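6.3 Loading and arranging the fresh food compartment

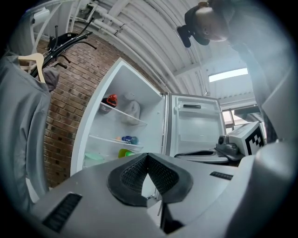 Maite Peñalver asks whether the compartment has to be full before the shelf positions are settled, as the earlier edition of this guide implied. It does not. Shelf positions can be set with only a few items inside, and it is easier to do so at that stage. The wording has been corrected in this edition.

This section applies to Skutham single-door refrigerators with adjustable shelves. For models with a separate chiller drawer, see section 6.5. Complete sections 6.1 (leveling) and 6.2 (first cooling) before you begin.

Before loading

1. Check that the door opens far enough for each shelf to be pulled straight out. If a wall or cabinet stops the door early, move the appliance or reverse the hinges (section 4.4).

2. Check that the interior light comes on when the door is opened. If it does not, see section 9.1.

3. Wipe the shelves with a soft cloth, warm water and a little dish soap. Dry them fully, including the underside of the front and rear edges.

CAUTION: Do not wash a cold shelf in hot water. Take it out and let it reach room temperature first. Sudden heating can crack the panel.

4. Let the appliance run empty until the display stops flashing. In a warm kitchen in August this can take most of a day.

Setting the shelves

5. Decide on the tallest item that will stand upright on a regular basis. Measure it with its cap or lid on.

6. Hold the shelf by both sides. Lift the rear edge, tilt the front down slightly and pull toward you.

7. Choose the new pair of supports. The left and right supports must be at the same height. Spacing between supports is 71 mm.

8. Slide the shelf in with the rear edge raised, then lower it until it sits flat. Press lightly at the front corners. The shelf must not rock.

9. Leave at least 20 mm between the top of the tallest item and the shelf above it.

NOTE: If no combination of supports gives enough height for an upright bottle, lay the bottle on its side. See step 14.

CAUTION: Never move a loaded shelf. Take everything off it first, including light packages.

Placing items

10. Place ready-to-eat food, leftovers and closed containers on the upper shelf. Put the items used most often toward the front.

11. Place raw meat and fish on the lowest level, in a tray or dish with a raised edge. Do not rely on the store wrapping to hold liquid.

12. Keep food in plastic bags away from the rear wall. Condensation forms on the wall during normal operation, and a bag that leans against it can freeze to the surface or hold water in its folds. Where possible, empty the bag and put the contents in a container. If the bag has to stay, close it, stand it upright and leave a gap of two fingers behind it.

13. Containers with rounded lids must not be used as a base for other items. Stack only flat lids, and no more than two high.

14. Bottles may be stored on their side under the following conditions:

– the cap is a screw cap and is fully tightened
– the bottle lies with the cap toward the door
– something heavier, or the side wall, keeps it from rolling

Small loose items such as single fruits should not be used to hold a bottle in place. They bruise, and they move when the door is closed quickly.

15. Keep the floor of the compartment clear enough to see the drain opening at the rear. Loose lids and flat trays are the usual cause of a blocked drain. Store unused lids outside the appliance.

16. Close the door slowly and watch the gasket along the handle side. It must touch the cabinet over its full height. If an item holds the door open, move the item. Do not push the door shut against it.

Arranging a nearly empty compartment

A compartment that holds very little needs no special setting, but it loses cold air faster each time the door is opened. The temperature also rises more quickly in a power failure.

17. If the appliance will stay nearly empty for more than a few days, place two or three closed bottles of water on the lower shelf. Leave headspace in each bottle.

18. Spread items out. Do not gather them all on one side, where they can cover the air outlet.

19. Check the display after several hours. If food near the rear wall shows frost, turn the setting one step warmer and wait until the next day before changing it again.

The work area beside the door

20. Keep a clear surface within reach of the open door for setting items down while you load. A counter or table at about waist height is suitable. Check that the door and its inner racks pass it without contact.

21. Do not stand the appliance where coats or other hanging clothes can cover the ventilation openings. If a coat rack or hanger is nearby, keep garments clear of the sides and of the path of the door.

CAUTION: Do not hang anything on the door or from its upper edge. The extra load changes the alignment of the hinge and the gasket will no longer seal at the bottom.

Accessories

The following parts fit the supports used in this section. Order them by part number.

Brumer bottle cradle, fits any shelf position: part 258
Hoshino shallow tray with raised edge, for the lowest level: part 942

The Vurus rack listed in the previous edition has been withdrawn. Its side clips do not lock into the current supports. If you already own one, it can be used standing loose on a shelf, but not hung beneath it.

Rechecking the arrangement

22. After the first week, take the items off one shelf at a time and look for water on the panel. A small amount at the rear edge is normal. Water in the middle of the shelf usually comes from a leaking package or from food put in while warm.

23. Confirm that every shelf still sits flat on its supports. Shelves that have been pulled forward to reach items at the back are often not pushed fully home, and the inner door racks can then strike the front edge.

24. If the gasket has been held open by an item for a long period, it may keep a dent. Warm it gently with a cloth soaked in warm water, wipe it dry and close the door for at least an hour. If the dent remains, go to section 8.2, Replacing the door gasket.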